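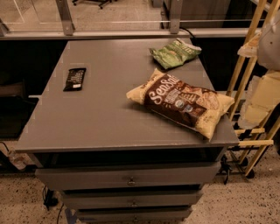

Three snacks on top of a gray drawer cabinet. The large one is a bag of chips.

Can a Robot Put Away the Snacks?

You can pick up a bag of chips without thinking. For a robot, the same job is a chain of small problems, and each one has to be solved before the next can start.

The first problem is seeing. A camera gives the robot a grid of colored dots. A computer program has to decide which dots belong to the bag and which belong to the table. Shiny bags make this harder. Light bounces off the foil, so a bright patch may look like an edge when it is only a reflection.

The second problem is shape. A wooden block has the same shape every time you look at it. A chip bag has air inside and a thin skin outside. Push on one side and the other side moves. Engineers call things like this deformable, a word that means "able to change shape." Towels, socks and bread dough are deformable too.

The third problem is force. If the fingers squeeze too lightly, the bag slips. If they squeeze too hard, the chips break. Your skin senses a slip and your hand tightens right away. Many robot hands have little or no sense of touch, so the program has to set a grip and stay with it.

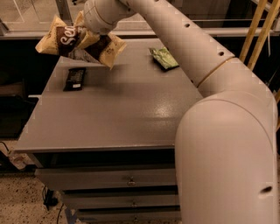
A chip bag held in the gripper, over the table.

A bag held by one part will hang and twist. This matters for the next step, because the robot must know where the bottom of the bag is before it can set the bag down in the right place.

How does a robot learn all this? One way is practice. In a training project called Gaston, a robot arm made 3,617 tries at picking up packets and boxes. Each try was saved with a note saying whether it worked. The program then looked for patterns in the notes. A person might need 3 tries to learn a new packet. The arm needed roughly 200 before its results improved.

So can machines do chores yet? Some can. Robot vacuums clean floors, and dishwashers have washed plates for many years. These machines do one job in one way. Tidying a table is different – the objects change, and so do the places where they belong.
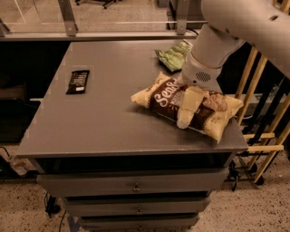
Sushil Tyagi

Look at where the hand meets the bag. Picking something up from above is a common method, as the table blocks the way from below. The arm has to come down to the correct height. A little too high and the fingers close on air. A little too low and they press into the table.

Stores have the same trouble on a larger scale. A small shop may sell 3,000 different items, and packages get new designs all the time. A shelf robot has to cope with a bag it has never met before.

Try it yourself: put on thick oven mitts, close one eye and move a bag of chips from a table to a chair. Use only one hand. Notice how often you stop to check your grip.

Words to know
Gripper: the part of a robot that holds things, like a hand.
Deformable: able to change shape when pushed or pulled.
Sensor: a part that measures something, such as light or force.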